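Zulow Release Manager – Section 5: Setting up a soundtrack or compilation

Read this before you upload anything. Singles and EPs are in section 4, different form.

1. Log in, go to Catalog, hit New Release. Pick Soundtrack / Various.

2. Type the album title exactly as it is on the cover art. No "OST" tacked on unless it's on the cover too.

3. Primary artist = Various Artists. Do not list all the singers here. They go on the track page.

4. Upload audio. WAV only. One file per track, numbered in running order. Big albums take a while, leave the tab open.

Note: if the upload stalls at the last track, refresh once. Don't re-upload the whole batch, you'll get doubles and have to delete them by hand.

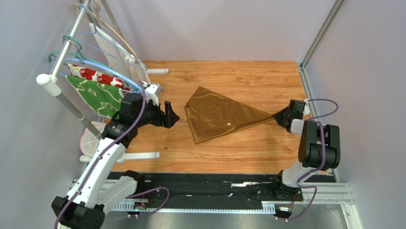 5. Add writers and producers for every track. Splits have to add up to 100 percent or the Save button stays gray. Score cues need a composer even when theres no vocal.

6. Cover songs – tick the Cover box and paste in the license number. Flallen checks these before anything goes out.

CAUTION: Once you press Submit the track order is locked. Changing it means pulling the release and starting over, new UPC and all.

7. Set release date and territories. Film soundtracks: check with the film people first. We had a September album go live before the premiere and it was a mess.

8. Choose stores. Musgate and Rusu are off by default, switch them on if you want them.

9. Preview, then Submit. You'll get a confirmation email with a release ID. Keep it.

Error codes
428 – artwork is the wrong shape. Has to be square.
1115 – missing writer on one or more tracks. Go back to step 5.
1690 – title already exsists in your catalog. Rename or delete the old draft.

Still stuck? Message Afia Owusu on the label desk and include your release ID.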